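Teaching the Hand, One Grab at a Time 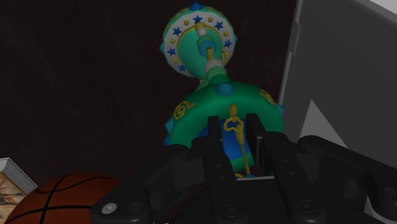
The two-tier toy between the fingers in the simulator, with a basketball behind on the left.

If you dropped by the Kakwood room any evening in June, you probably heard cheering. That was us, and it was almost always over the toy! We've spent the month teaching a simulated hand to pick things up by driving it ourselves, and I don't think I've had this much fun at a keyboard since I joined.

The setup is simple to describe and surprisingly hard to do well. One person wears the Gritetti glove and moves their own hand, and the gripper on the screen follows along. Every try gets saved, the good ones get a tag, and the tagged ones go into the pile that the Owino model learns from. Nobody writes out where each finger should go. You just show it, over and over, until your wrist starts to complain.

We have 600 tries saved so far and 155 of them are tagged good. Muthoni Makokha thinks that's a fine rate for a group where half of us had never driven a hand before, and she has set up the tagging so that a messy grab can be trimmed at the front and still kept. (Please do trim! Long stretches of a hand hovering while the driver talks to someone are no use to the model.)

The teal and blue toy has turned into everybody's favorite. It's awkward in all the right ways: a wide ring at the bottom, a thin column, then that big starry dish up top, so there are lots of places to go wrong. New drivers nearly always reach for the column because it looks like a handle. Go lower. Bring the fingers in on both sides of the blue part under the green ring, close slowly, and let the toy settle before you lift. If it leans a little, keep going, as long as both sides are still touching. A leaning hold can get tagged too, and Beatrice Obura wants more of them, with the toy at all sorts of angles, so the model doesn't only know the tidy version.

Beatrice also asked me to pass on two things about camera views. Turn the view before you start a try and then leave it alone until you've finished. And watch for the fingers hiding the spot you're trying to reach. Backing out and coming in from another side is perfectly all right, and those recoveries are some of the best material we've got. I used to delete mine out of embarrassment, and I wish I had them back.

Next up is moving the same lessons over to the Sornora arm, first with the remote stick and then by taking hold of the arm and guiding it through the motion by hand. I got to try the hand-guiding for a few minutes and loved it. You can feel right away when you're rushing.

We're driving again on Sunday at 2, and there are gloves in small and large. Come even if you only want to watch and tag, which is a great way to learn what a good grab looks like before you try one. Bring a snack and leave your rings and watches at home, as they catch on the glove lining.

Kakwood Newsletter | Contact: see the front desk or reply to this mailing | © Kakwood. All rights reserved. | Back to top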